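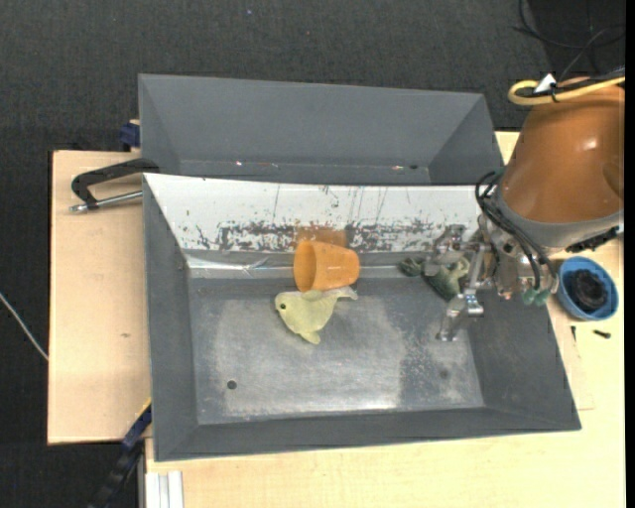

One reader of our first draft wrote in the margin that a sorting rule which needs a page of explanation will not be followed by anyone after the second week. We kept this remark on the wall during the whole project, and it changed our plan for the kitchen waste study very much.

Student Project Report
Separating food waste in the Tarno student residence

1. Background

The Tarno residence has 82 rooms and 4 shared kitchens. Until February all kitchen waste went together into one container behind the building. The town of Grirano charges the residence by weight for this container, and food waste is heavy. Our task was to find out how much of the weight could be taken out if the students separate their food scraps.

We did not want to buy expensive equipment. The budget of the course was small, and the residence office told us that a solution must continue after our project is finished.

2. Method

In the first part we only weighed. Each evening at nine o'clock two members of our group carried the bags from every kitchen to the laundry room and put them on a scale. We wrote the results by hand and later moved them to a table. In the second part we placed a separate bin for food scraps in each kitchen, together with a short sign. The sign had four words: "Food only. No bags." The first version of the sign was much longer, with a list of allowed and not allowed things, and we threw it away after the comment mentioned at the start.

We compared two kinds of liner, one made by Kelta and one made by Rind. Both are paper. We also had a kitchen without any liner, where the bin was washed each evening.

3. Results

Food scraps made up 33 percent of the total weight in the second part. This was less than we expected from the literature. One explanation can be that many students eat lunch at the university and cook only once in the day.

The kitchen on the top floor gave the best separation. The kitchen next to the entrance gave the worst, and we found there many coffee cups and plastic forks. People who pass through this kitchen often do not live in the building, so they do not know the rule.

The Rind liner became soft at the bottom when it held tea bags and soup. The Kelta liner stayed dry longer, but it was too narrow for our bins and slipped down. The kitchen without a liner had the least smell, to our surprise, but washing took 15 minutes every evening and the students said they would not do it by themselves.

4. Problems

On two evenings the scale had a low battery and we had to leave these values out. We also changed the place of one bin in the middle of the study, from under the sink to beside the door. We should have done this before the weighing started, and the numbers from that kitchen must be read with care.

5. Recommendation

We recommend that the residence keeps the separate bins and uses a wider paper liner, changed every second day. The sign should stay short. For the entrance kitchen we suggest to put the bin on the table side, where visitors leave their cups, and to weigh again in the next semester.

The weighing table and both versions of the sign are in the appendix.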